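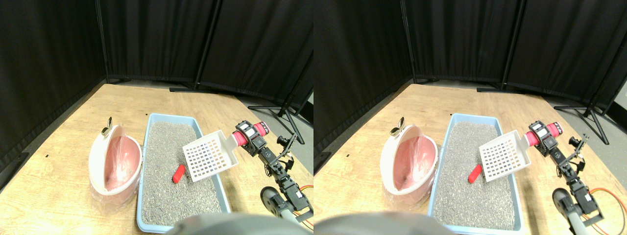 Fidelina had never believed the advert. Eight minutes a week, it claimed, and your home would smell of nothing at all. Her cousin Brayan believed it, but Brayan had also paid 699 for a mattress from Proltham that he now kept in the garage. She looked at the blue tray on the table, the grey litter in it and the small red thing lying at a slant, and then at the pink and white bin with its lid tipped back.

"Is that his?" she asked.

"He carries them about," said Brayan.

"He's a cat. He doesn't carry, he steals."

Brayan said the slotted scoop would lift it straight out. Fidelina had heard the same about the last scoop, in December, and she put her coat back on.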